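Furnovon bench cell, sim side: README

Last touched 25 November 2023

Hi! If you've landed in this folder you probably want to run the Furnovon arm in simulation, or you want to know why the home pose in your logs doesn't match mine. I look after both the real cell at Gilholm and its simulated twin, and this file is mostly my notes on keeping the two in step. It's a bit of a ramble, sorry.

What's in the folder

scene/ has the table, the arm and the blocks
poses/ has home, park and the 9 calibration poses
runs/ has 236 short episodes, all from the current setup
old/ is stuff from before July – please don't train on it

Setting up

Load the scene first, then the arm, then the blocks. If you do the blocks first they drop before the tabletop has its collision shape and you'll be hunting for them under the floor (ask me how long I spent on that one). Next, run the zeroing script and let it go through all the calibration poses. It takes roughly 76 seconds on my machine. Don't stop it halfway! It writes the joint offsets at the very end, so a half run leaves you with the old ones and no warning.

The base mount is its own part in the scene file. I used to have it merged with the table, which made things load faster, but every time we shifted the real mount I had to rebuild the whole table. Now you change one line. The Burasia people set theirs up the same way, and their offsets file drops straight in if you rename it.

Looking after it

Every 210 episodes I rerun the zeroing script, even though in theory a simulated joint can't drift. The joints don't, but people edit the pose files and forget to say so, and this catches it. I also compare the gripper tip height against the Lazăr sheet, the one with the handwritten corrections in the margin. If you're off by more than a couple of millimeters, check the wrist offset before touching anything else.

Before you save a new start state, leave the gripper above the tabletop with some open space between the blocks.

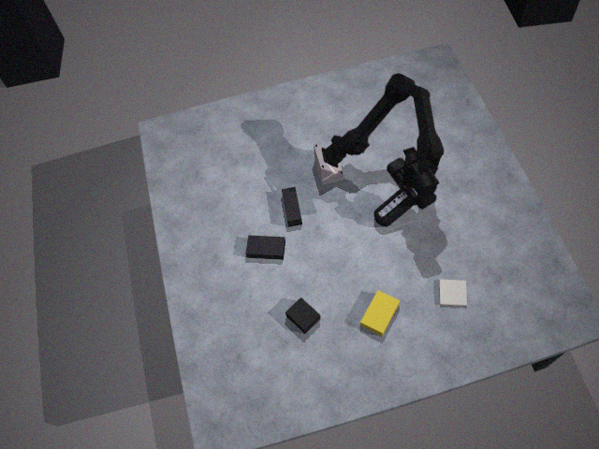

Let it sit for a few steps before you hit save, too, or you'll store whatever tiny velocities the blocks had when they landed and the first few steps of each episode will look jittery.

Known problems

The gripper sometimes reports closed when it's a hair open. I've loosened the threshold and it's better, though still not great.

Block friction is a guess. If you have measured values – please send them!

The park pose skims the table if you start it from calibration pose 4. Go through home first.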